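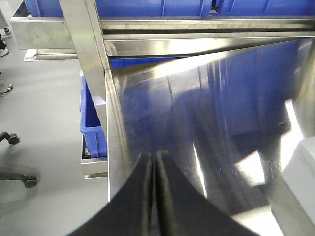 Most advice on setting up a packing bench starts with the bench. Start with the bins, which breed. Put them in a row on a shelf over the steel, at a height where you can reach in without a stepladder or a prayer. Blue plastic ones are fine. Polished steel wipes down in one pass, and it also reflects every crate above it, so any mess you own will appear twice.

Step 1. Take everything off the work surface. Yes, the tape gun too.

Step 2. Sort by what goes out most. At Castanance we had 14 kinds of item and one system, known as "ask Colette." Fast movers go at chest height, and October stock can sulk on the bottom.
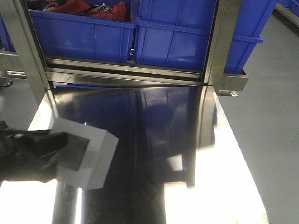 Plain white box over the steel, bins on the shelf behind.

Step 3. Bring one box at a time to the bench. Two is a pile, and piles attract coffee cups.

Step 4. Check the shelf heights. Load the heaviest bin, lean on the rail, and listen. If it creaks, move the shelf down a notch and tell Florian it was always there.

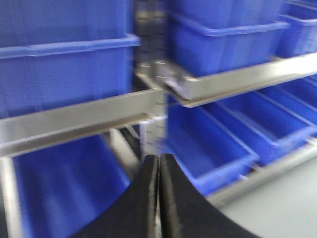

Blue bins on the rails, either side of the upright.

Step 5. Label the front of each bin, never the lid. Lids wander. Ours are believed to be in Avmont.

Wipe the steel before you go home.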